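**Ticket 1668 — Gripper comparison, film handling**
Site: Orcombe bench
Status: Open, pending parts

The Modley fingers and the Pikent fingers were tested on the same two-arm cell under controller build 2572. The Pikent set reported a false "grip lost" on thin film in 2 of 12 trials. The Modley set reported none.

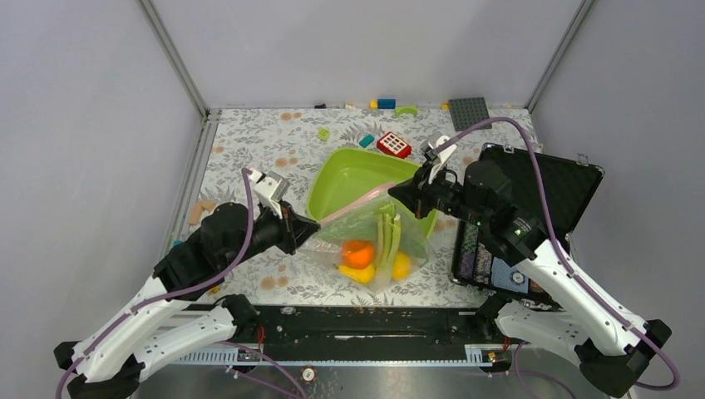 *Fig. 1. Clear produce bag held open by both grippers at the green bin.*

The fault was logged only on the right arm — the left arm kept its grip signal in every trial. Swapping the finger sets between arms did not move the fault. The force threshold in the Minja controller has been left at its default value.

Action: replace the right wrist signal cable and repeat all 12 trials with the Pikent set.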